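Bedding exchange: what we learned in August

The second round of the Colivton bedding exchange closed at the end of August, and I want to thank everyone who brought things. In total 143 households gave us 244 pieces, mostly duvet covers and pillowcases, but also fitted sheets, and 19 blankets which went directly to the family rooms on Mosquera Street. The pieces that are still on our shelves can be collected until the end of the month, any morning before noon.

Several readers wrote to ask how to sort bedding at home before they bring it. It is a good question. Many of us keep sheets for years without knowing which ones we still use, and the work is easier if you do it on the bed itself. Take everything out of the closet, put it on the mattress, and handle one piece at a time. Open it, look at the seams and corners, and decide. I do it in the late afternoon, when the light in my room is good, but this is only my habit.

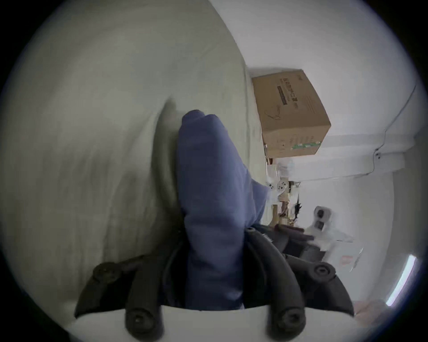 If you have a cardboard box, keep it near you while you work, and write on it with a thick marker what is inside. Old boxes often carry several labels already, so please cross out the old address. Last time we had two boxes that almost traveled to Drastetley by mistake.

Fitted covers are the most difficult. They don't want to be flat, and after some years the elastic becomes tired. My advice is to put the cover on the bed one time before you give it away. If it holds at all four corners, it is good for the exchange. If one corner jumps up when you sit down, keep it for painting days. Wrinkles are no problem for us. We don't iron anything, and we don't expect you to iron.

For pillows the rule is more strict. We accept pillowcases, in any color, but the pillow itself only if it is new and still closed in its bag. I know this disappoints some people — a pillow can look perfectly fine — but Lesau, who lend us the storage room, ask for it and we agreed. 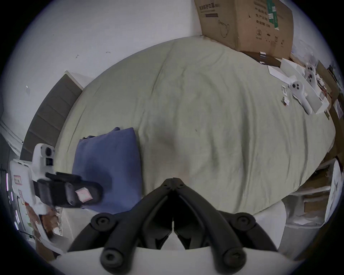

Text: Zoila Rengifo
Bedding exchange, Colivton

Dark blue and gray go quickly, by the way. White takes longer, maybe because people are afraid of stains. If you have single pillowcases without a partner, bring them too. Nidia Rivadeneyra puts them together by shade, and she has made some pairs that look better than the original ones.

For the next round we need more large duvet covers and fewer baby sheets. Please tie each set with a ribbon or a piece of string, and write the size on a paper inside the knot. Bags can be left at the side door from eight in the morning.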